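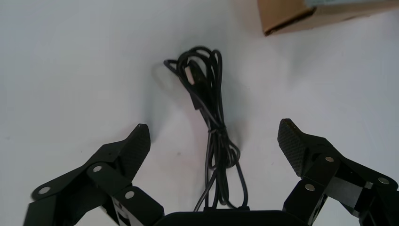
*4 min read*

**Figure 2.** Wrist view with the gripper open over a tied cable bundle. Neither fingertip is in contact with the cable.

## 4. Demonstration Collection

### 4.1 Teaching modes

Demonstrations were recorded in two modes. In the first, kinesthetic guidance, the operator holds the arm behind the wrist and moves it through the task while the controller compensates for gravity. In the second, remote control, the operator sits at a separate bench and drives the arm through the Trinalier hand controller, with the wrist view and one fixed overhead view shown side by side on a monitor. Both modes write to the same log format, so that a policy can be trained on either source or on a mixture of the two without conversion.

The two modes differ mainly in what the operator can see. Under kinesthetic guidance the operator looks at the workpiece directly and tends to ignore the monitor. A remote operator has only the camera views and therefore selects grasps that are legible in them. This difference is relevant to Section 5, where policies receive the wrist view as their sole visual input.

### 4.2 Task and objects

The Golthorpe task set contains 8 object classes, of which tied cables proved the most difficult to demonstrate consistently. A bundle of the kind in Figure 2 presents few unambiguous grasp points. The cable is folded into long, narrow loops and gathered by a thin tie near the middle, and the strands separate again on either side of it. A grasp on an outer strand lifts one loop and leaves the remainder to swing. A grasp across the tie moves the bundle as a unit, but requires the fingers to be aligned with its narrowest section before closing.

Contrast is a second difficulty. The cable and the fingers in Figure 2 are both black, and at the lower end of the bundle the cable disappears from view at the gripper body. A segmentation mask computed on colour alone merges the two. We therefore subtract a rendered silhouette of the gripper, obtained from the joint encoders, before estimating the principal axis of the bundle. The plug, lying inside the upper loops, is treated as part of the bundle and is not labelled separately.

Operators were instructed to approach from directly above, to centre the tie between the fingertips and to close at constant speed. No instruction was given regarding the orientation of the plug. Other items could remain in the workspace provided they did not obstruct the approach.

### 4.3 Recording and segmentation

Each demonstration was divided into four phases: approach, alignment, closure and transfer. Phase boundaries were assigned automatically from finger aperture and vertical velocity, then checked by an annotator using the Evangelista viewer. The alignment phase begins when downward motion stops with the fingers open and ends at the first closing command. Pauses within this phase were retained. Trimming them produced shorter trajectories but removed the small lateral corrections that often follow a pause, and policies trained on the trimmed data closed too early.

A total of 922 demonstrations remained after screening. Recordings were rejected if the operator released the controller during descent, if the emergency stop was pressed, or if the wrist camera dropped frames during alignment. Failed grasps were kept and flagged, and are used only for training the success classifier described in Section 4.4.

### 4.4 Success labelling

A grasp was labelled successful if the whole bundle cleared the table and remained between the fingers for 2 seconds. Partial lifts, in which a single loop was raised while the tied section stayed on the surface, were labelled as failures irrespective of mode. The Zuvel force sensor was logged during closure, but its signal was excluded from the label; readings on thin cable were too close to the noise floor to be useful.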